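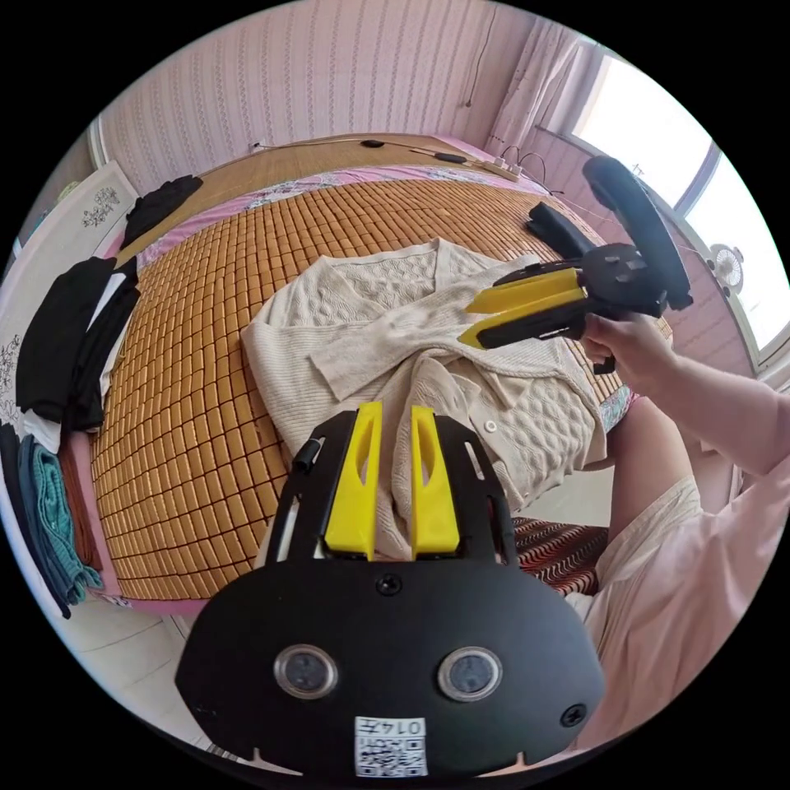
Setup for the knit test: two Watine grippers, one cardigan, bed at working height.

Watine hand grippers, part 3: fitting the fingers and testing on knitwear

Part 2 ended with the body closed and the handle on. This part covers the finger fit, the cable run and the first recordings on cloth. Build both grippers to the same stage before you start. A pair that was adjusted on different evenings tends to close differently, and the Cerar logger will show it.

Fitting the fingers

Slide each yellow finger onto its carrier with the slot facing the same way on both sides. Start all screws by hand, then tighten a quarter turn at a time, switching sides. With the trigger released, the fingers should stand parallel. If they lean in at the tips, loosen the carrier and reseat it. Do not correct a lean by bending the finger.

Squeeze and release the trigger 18 times. Listen for a click near the end of travel, which means the linkage is touching the body. File the inside corner of the link and try again.

Run the cable along the arm of the frame and tie it in two places. Leave a small loop of slack at the handle end. Close the fingers fully and check that the cable does not pull tight.

Zeroing the opening

Connect one gripper and start Cerar. Hold the fingers fully open and save the reading, then fully closed and save again. The span on the test unit came out at 2,137 counts. Yours will differ, but the two grippers in a pair should be within 2 percent of each other. If they are further apart, check the carrier screws before changing anything in software.

Laying out the test garment

Use a heavy knit first. It holds its shape, and the thickness shows whether the tips meet evenly. Spread it on a firm surface at about knee height, face up, sleeves out to the sides. Smooth the hem last.
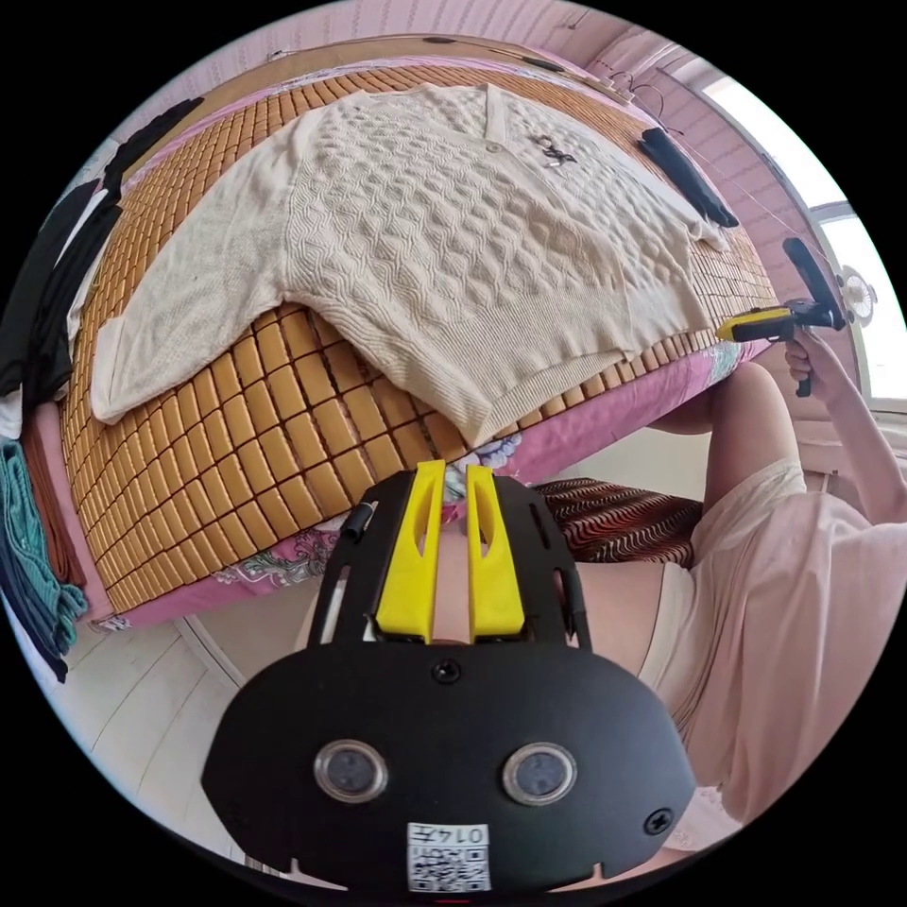
Cardigan spread flat on the mat, sleeves extended.

Stand or sit so that both grippers reach the far sleeve without your elbow locking. Start the recording with both tips off the cloth and hold still for a few seconds.

Approach the edge low, fingers open, and let the tips touch the knit before you squeeze.
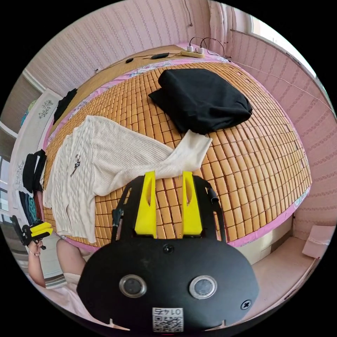
Close slowly until the fabric bunches between the fingers, then lift a hand's width and stop. If the knit slides out, the usual cause is too small a bite. Move in half a finger width and repeat. If it slips from one side only, that finger is sitting proud of the other and needs to be reseated.

Do sleeves first, then the hem, then a full fold with both hands. Save each as its own file. Cerar names them by start time, so add a short note while you still remember which was which.

Part 4 covers thin cotton, where the same closing speed will pinch the mat along with the cloth.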